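Pliltora Records Annex – Fire Door and Exit Route Checklist
Inspection date: 2022-08-05
Previous inspection: April

1. Exit routes
Main corridor clear to full width: Satisfactory
Stairwell B free of stored items: Unsatisfactory
Comment: Archive boxes were on the lower landing. The tenant, Brodomau, was told to move them before close of business.

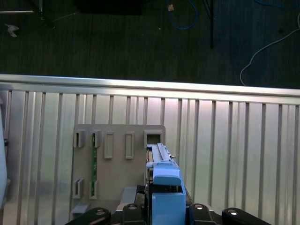 Who may sign off a cleared stairwell? The floor warden or the building manager, in writing.

2. Fire doors
Doors close fully from any angle: Unsatisfactory
Comment: Doors 2 and 3 catch on the carpet strip. The closers need adjustment – do not wedge these doors open in the meantime.
Smoke seals intact: Satisfactory

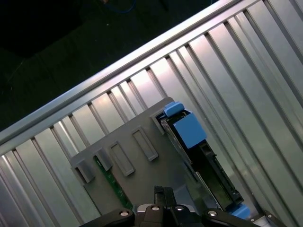 Ribbed aluminum panel with rail.

3. Emergency lighting
Monthly function test recorded: Satisfactory
Full discharge test recorded: Not available
Comment: The log sheet is held by Lindholm and must be returned to the annex office.

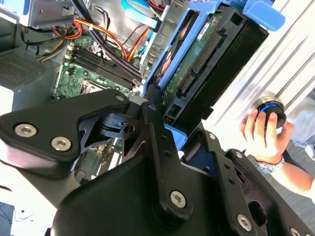

Desktop computer tower, side panel removed.

4. Extinguishers and signs
Extinguishers mounted and tagged: Satisfactory
Exit signs readable from the reading room: Unsatisfactory
Comment: A shelving unit blocks the sign at the east end. Roughly 400 files must be moved before the unit can be shifted.
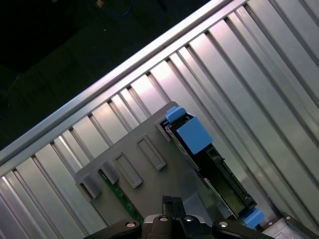 Inspector: Nélida Montecinos

5. Assembly point
Route to assembly point lit and level: Satisfactory
Comment: The paving by the Farkari gate has been relaid. Staff lists at the reception desk are out of date and must be replaced.

Open items are to be reported to Sixten Brekke, building manager.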